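Notebook, place settings, Monday

In at 8:40. Kettle on before lights, which is the correct order.

Carried on with the table setting work for the Nover booklet. Quick recap for whoever reads this next, probably me in March with no memory of any of it: Nover want a one-page guide to laying a place for one on a small folding table. Plate, bowl, cup, fork, spoon. Five things. I said I'd have it done in an afternoon, and there are now 50 pages of notes in this book.

Table first. We've kept the square folding one with the marble-look top. I argued against it last week on grounds of taste and lost. The rust-colored veins are busy and the shine is worse, but it folds, it has dark metal legs that don't rock on the tile, and it was already in the room. The Cliltum table is still on order and I have stopped asking.

Tried the plate dead center, bowl behind it. Looks fine on paper. In practice you reach over your dinner to get to your soup and your sleeve finds out first. Scrapped. Tried the bowl on the left. Scrapped that too, for no reason I can defend except that everyone who sat down moved it.

Then pushed the whole lot over to the right half of the table, to leave the left clear for a serving dish. Plate on the left, bowl on the right, cup behind and between.
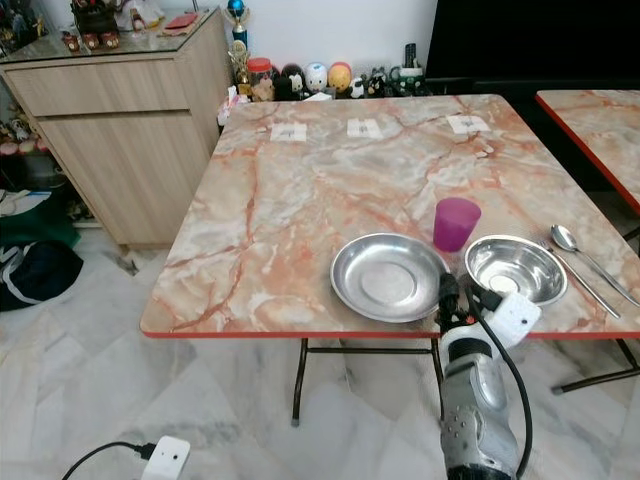 Layout D, right side of table. Fork and spoon on the slant, labels on far edge.

Notes on D, in the order they annoyed me:

Cup. The magenta one stays. It is not a color I would have in my own kitchen but you can find it in a hurry, and against all that steel it gives the eye somewhere to go. Back between the plate and bowl is a decent spot for it. An elbow has to work to get there.

Fork and spoon. Parallel, good. Diagonal, less good. The Nover drawing has them straight up and down, and I suspect theirs was drawn by someone with a ruler and no guests. On the slant the handles come toward your right hand and it feels natural, but it photographs like somebody left early. Leave it for D, square them up for E, compare.

Plate. Shallow steel one, very polished. Every fingerprint I own is on it. Switched from dish soap to the Panicker powder and a dry cloth, better. The bowl got the same treatment and came up nicely.

Labels. Three bits of white paper taped along the far edge. The tape is the cheap roll and wants to lift at the corners. Please don't pick at them while you're thinking. I know who does this and it is me.

Also spent longer than I'd like deciding whether the red bits and pieces on top of the wood-grain cabinet should move before the final pictures. Decided no. They've been there longer than this project and have caused far fewer problems.

Costs: 277 spent so far out of the table budget, 100 of it on cutlery we then rejected for being too heavy. The Grudamness set is back in its box. Lovely forks. You could dig a garden with them.

To do:
Layout E, cutlery straight
Better tape
Ask Nover if the napkin is in or out - they have said both
Wipe table again

Lunch was soup, eaten standing up, from a mug.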